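I got to Zaltorport's lab a bit early, which meant I caught Abena Eshun halfway through a sandwich and very happy to talk with her mouth full. She runs data collection for Umora, the project that's been getting passed around by people who teach robots to handle everyday stuff. I'd read the paper twice and still had a page of questions!

The short version is that Umora's robot learns from people using hand-held grippers. You pick the thing up, you do a chore with it, and the recording goes into training. "The robot never has to be in the room," Eshun told me. "That changed our whole budget."

Her team gathered 2437 demonstrations this way, and my first question was whether that's a lot. She laughed. "It's small! People send me emails asking where the rest of it is." What they cared about was spread. Her colleague Nii Akolgo had a hunch that 50 demonstrations in one tidy room taught the robot less than the same 50 scattered over different rooms, so they tested it.

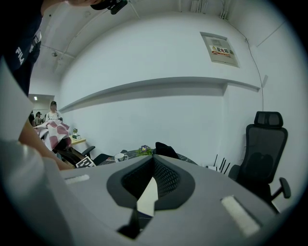 The hunch held up, mostly. When Akolgo joined us he pulled up the chart (he'd clearly done this before) and showed me the two lines pulling apart. Same number of demonstrations, same training time, and the model fed on mixed rooms did better in places it had never seen. "On cups and small containers the gap was big," he said. "On cloth, meh. Cloth is still a pain."

I asked what "a pain" means in practice. "It folds differently every time, and so do people," he said. "I pinch a corner, Abena grabs the middle. The model sees both and splits the difference, and the difference is nothing you'd want."

They tried fixing that with a written script for folding. Eshun hated it. People slowed down, got stiff, and started watching their own hands, so she dropped it after 30 sessions. Now each person gets a goal and one practice run, and that's it.

There's a part of the paper I'd skimmed, on throwing recordings out, and I'm glad I asked. Potel, the tool they wrote for checking camera tracking, flags any recording where the gripper's path jumps. Akolgo used to go through the flagged ones by hand. "I was seeing grippers when I closed my eyes," he said. Nartey, the newer version, sorts them by how bad the jump is, and he only looks at the borderline ones.

Next up is a round with two grippers at once, planned for June. Eshun wants to go back to cloth with it. Akolgo would like to do drawers first, and they were still arguing about it when I went looking for my coat.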